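Plilstead students enter chess robot in Dorkasley contest

PLILSTEAD, 19th June - A student team from the Plilstead robotics club will enter its chess project in the Dorkasley Student Automation Contest this December.

The nine students are teaching two robot arms to set up a board and move pieces.

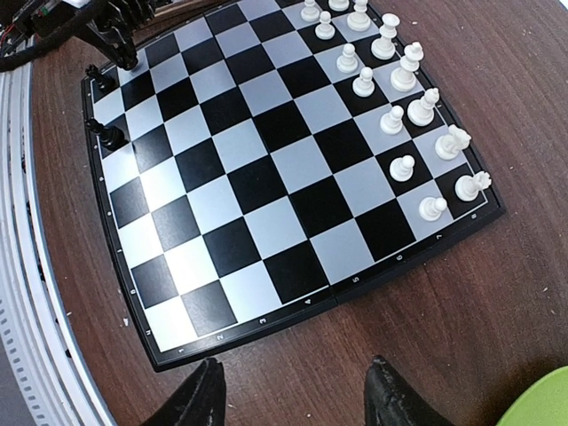
White pieces and two black pieces on the club's folding board. Photo: Suha Najjar

"Pawns are easy to grip, knights are harder," said team captain Manaia Pirihi.

Club adviser Marilou Malabanan said the team has logged 52 practice sessions - most of them after school.

Contact: Myfanwy Edwards, Plilstead robotics club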